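Ruvville to take over Huaranga Street hall after school district lets lease go

The town of Ruvville will take over the Huaranga Street hall in October, ending almost a year of uncertainty for the groups that meet there.

Council members approved the transfer at their evening meeting after a short discussion. The school district, which has held the lease on the building since it closed its adult learning office, told the town last winter that it would not renew.

Under the agreement, the town will pay the utilities and insurance and will handle bookings through the parks and recreation office. The district will leave the folding chairs, the kitchen equipment and the piano.

"We looked at selling the property, and we looked at leasing it to a single tenant," said Paloma Iwasaki, the town's parks and recreation director. "In the end the numbers were close enough that keeping it open made sense to us."

The hall has 3,908 square feet of floor space on one level, with a main room, a kitchen and three smaller rooms along the north side. It was built as a grange hall and was used for a time as a polling place. Voting moved to the middle school gym when the parking lot was being repaved and has stayed there.

Repairs will come first. An inspection in the spring found that the back steps need to be rebuilt and that the water heater is past its expected life. The town has hired Semaston, a contractor based in the county seat, to do both jobs. The kitchen will be closed for nearly eight weeks while the work is done, but the main room and the smaller rooms will stay open.

Danjuma Olaniyan, who runs the Thursday supper program, told the council he had hoped the kitchen work could wait until after the holidays. The supper will be served out of the Methodist church on Dell Road in the meantime, starting at 5:30 p.m. as usual. People who get rides to the supper through the senior van do not need to change their reservations.

Rental rates will go up slightly for private parties. Ruvville residents booking the main room for a wedding or a family event will pay the same hourly rate the town charges for the lakeside pavilion, plus a cleaning deposit. Nonprofit groups will still be able to use the smaller rooms free of charge before 6 p.m.
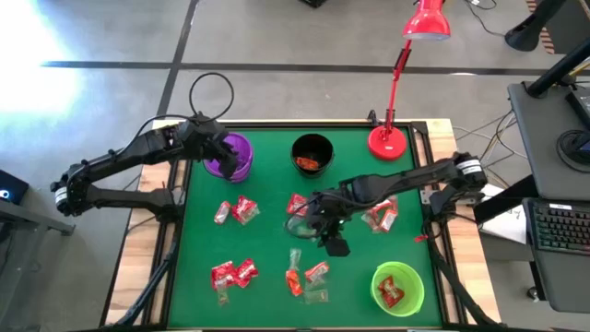 Bookings made through the district before the transfer will be honored. Groups with a standing reservation are being asked to send the parks office a contact name and a phone number by the end of September so the calendar can be moved over. After that, open time slots will be offered to groups on the waiting list in the order they signed up.

Council member Eldana Kumsa cast the only vote against the transfer. She said she supports keeping the hall but wanted a firm figure for the roof, which was patched after the ice storm and was not part of the spring inspection.

"I would like to know what we are taking on before we take it on," Kumsa said.

Iwasaki said a roof estimate has been requested and should be ready in time for the budget hearings. If the roof has to be replaced, she said, the town would apply for a state grant for public buildings before asking for money from the general fund.

The council also agreed to put the hall's name up for public comment. Many residents still call it the grange, and the sign out front carries the name of the district office. Suggestions can be dropped off at the library or at the front counter of town hall.

Keys will be reissued when the locks are changed in October. Groups that now hold a key should return it to the parks office, which is open from 8:30 a.m. to 4 p.m. on weekdays.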